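Features | Home Tech | Workshop | Back Issues

The Fish Test

Forget folding laundry for a minute. The chore that has me most excited about home robots is scooping toy fish out of a tub with a kiddie net. At Branutov's shop in Horton, I watched 30 tries before lunch on a Wednesday, and I could have stayed for 30 more!
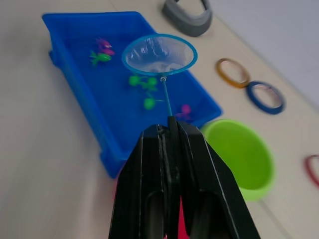
Net in the gripper, fish in the tray.

Water is the hard part. Toys drift, light bounces, and a mesh sags differently every time you move it. A robot that can cope with all that has a real shot at skimming a soup or rinsing berries.

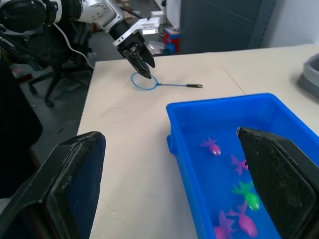
Picking up a thin handle is a chore in itself, and so is holding it at a useful angle. The Carbone team across town gave up on spoons for just that reason (they're back at it now, with fatter spoons).

So, can they do the dishes yet? No. A kid of 3 would still win this one easily. 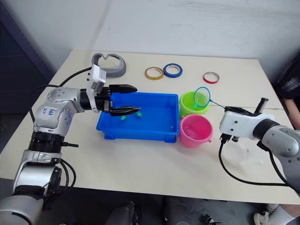 But two arms sharing one small job, each staying out of the other's way, is a big step, and I'd happily give up a shelf in my kitchen for it. Lerner is trying the same thing with parts bins next.

Contact us | © Workshop & Home | Back to top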